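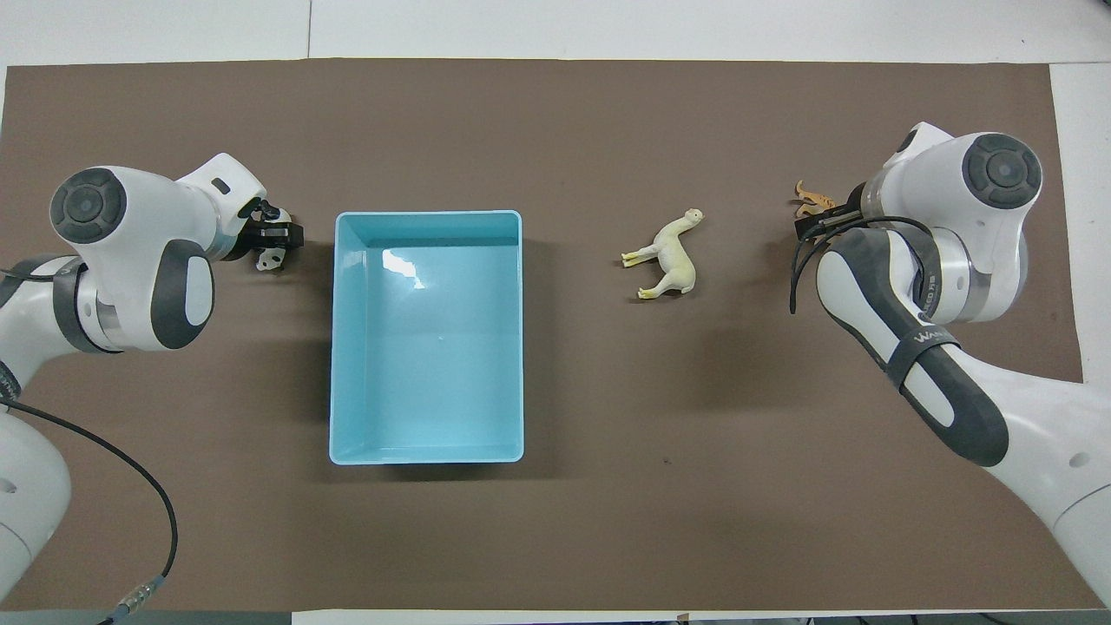 June, by Tarek Majali

Readers keep asking whether the robot tidying research means they can stop nagging the kids about toys. I read the Nishad write-up over coffee on Sunday, and my advice is to keep nagging. The method is simple enough: a person guides the arms through the job over and over, 600 times in this case, and the software learns to copy the moves. The headline result is 333 good pickups out of 40 sessions' worth of tries, and the write-up never says how many tries that was. Look at the setup, too. Two arms, one open bin, a mat on a white table and a few toy animals, with the camel lying on its side in plain view. My living room floor has never been that kind to anyone.

Still, a few things are worth stealing for the playroom.

Use a bin with no lid. Every extra step is a step a five-year-old will skip, and the Nishad people didn't bother with one either.

Put down a plain mat. Small toys show up better on one color, and you can lift the corners and pour when patience runs out.

Keep the bin within reach of where the playing happens. Mine sat across the room for 6 months and stayed clean as a whistle.

As for buying a pair of arms, I'd want to see the misses first. I'd also like to see it done on shag carpet, with a sock in the pile.

Related tips
Wimeck drawer dividers: worth the fuss?
Getting crayon off a white tabletop
Prolesell vs. Givitz storage tubs
Washing plastic toys in the sink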